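We use cookies to remember your place in the book. Accept | Settings

Chapter 4: Sorting into Tubs
By Mārtiņš Kairys
November

Tidying a table is one of the best small jobs there is! You begin with a surface, a tub and a handful of things that live somewhere else, and every choice you make (what goes in first, where the tub stands, how far you have to reach) changes how the work feels. In this chapter we look closely at the tub itself, and at the space you leave around it. 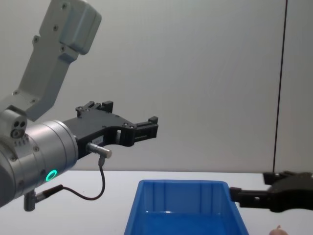

Sindedik wrote in the margin of an early draft that a tub should always go in the middle, even if you are left-handed, and I have come round to that view. A central tub can be reached from both sides, and it suits two people sharing a table beautifully.

Colour matters too. Blue plastic on a white top is easy to find at a glance, which helps a great deal once you are working quickly.
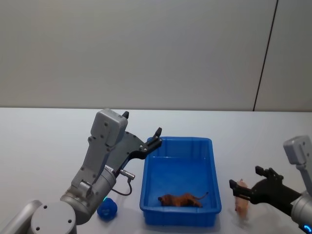
Reading time: 12 minutes

Soft things deserve a section of their own. A cloth or a sock will fold over the rim, slump into a corner or hide under something heavier, so try placing it from above and letting go low down. Exercise 23 asks you to do this slowly, then again at your normal speed. Keep your notes, as you will want them for Chapter 5.

Related chapters
Clearing a Shared Table
Choosing a Container
Folding Before Packing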